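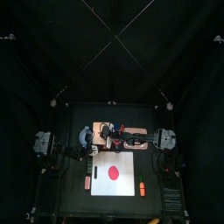
My grandfather's piano came with a house attached, which is how my aunt always put it, and when she died I got both. The house is on the hill road in Vornthorpe, 4 rooms and a porch that leans. The piano is a Kostiuk upright from 1915, and it hadn't been tuned since I was in braces.

I can't play, by the way. I know the first half of one waltz and I play it too fast.

So in July I called Wenceslao Godoy, who'd tuned for my aunt way back when, and he drove up from Modevau with his tools rolled in a bath towel. He hit one low note, listened to it die, and said "Oh, she's mad at you." Then he took off the bottom panel and went quiet for a long time - long enough that I went and made coffee I didn't want.

When I got back he was holding an envelope. It was soft as cloth, with the number 714 penciled on the front and more than 12 letters inside, every one of them signed Evano.

My grandfather's name was Peter. My grandmother's name was not Evano either, I can tell you that much!

"You want me to put them back?" Wenceslao said.

I said I'd think about it, and he shrugged and started in on the strings, and I sat on the stairs with the envelope on my knees while the same note went up and up and up.
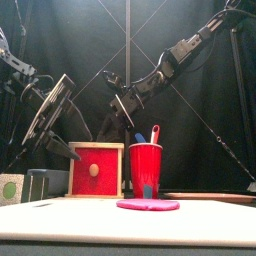
Did I read them? I read one, the shortest, and it was mostly about a dog and the price of train tickets, and at the bottom it said play me the waltz again, slower this time.

I got up and asked Wenceslao if he was done with the middle part of the keyboard yet. He said give him ten minutes. I gave him five, then I made him scoot over.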